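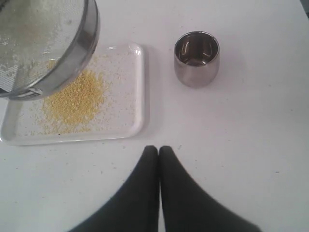
**KITCHEN TASKS / Sifting and pouring**

## 4.3 Sifting dry goods over a tray

The Clorno arm can hold and tilt a sieve over a tray. It can't yet be left alone to do it. Treat this chore as supervised work.

**Before you start**

1. Wipe the table. A few crumbs are fine.
2. Set the tray flat, with the steel cup to its right. Leave the cup empty.
3. Load no more than 200 g of dry grain or meal.
4. In the task menu, choose *Sift*, then *Tray*.

**Running the task**

5. Press Start and keep one hand near the stop button.
6. Watch the sieve tilt. If the rim touches the tray, press Stop and raise the height setting by one step.
7. Let the arm finish its 25 shakes. Don't add grain partway through.
8. Check the mesh. Fine powder clings to it, and the arm has no way to tell a coated mesh from a clean one. Brush it out by hand.

> **Note:** A loose heap with stray grains toward the edges of the tray is a normal result. Spreading it level is not supported in this release.

> **Caution:** Keep fingers away from the gripper tips while the status light is green.

In our test kitchen at Grikholm, 21 of 128 runs needed a person to step in. Wet or sticky foods were not tested. For scooping into the cup, see 4.4.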